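Folding a small red cloth without the fuss

Every folding guide promises a drawer that looks like a shop. I have my doubts. A soft red cloth with a bit of fuzz only needs a few moves.

Shake it out, then pick it up near the middle and let both sides hang.
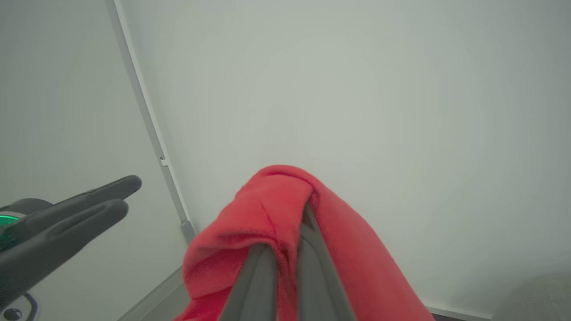

Lay it down, bring the long edges together and smooth from the center out. The Fudstead method adds 3 more folds – I tried them for most of January and the pile still slumped.

Before the next one, wipe the surface. Faint yellowish marks may need a second pass, and any thin cable should be kept clear of the folding spot.
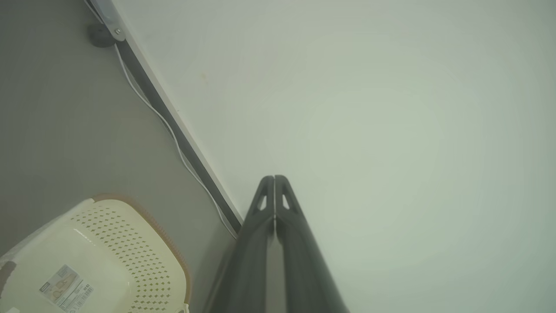
Fold in half once more and stop there. Skip the Raptis folding board, unless you enjoy storing it.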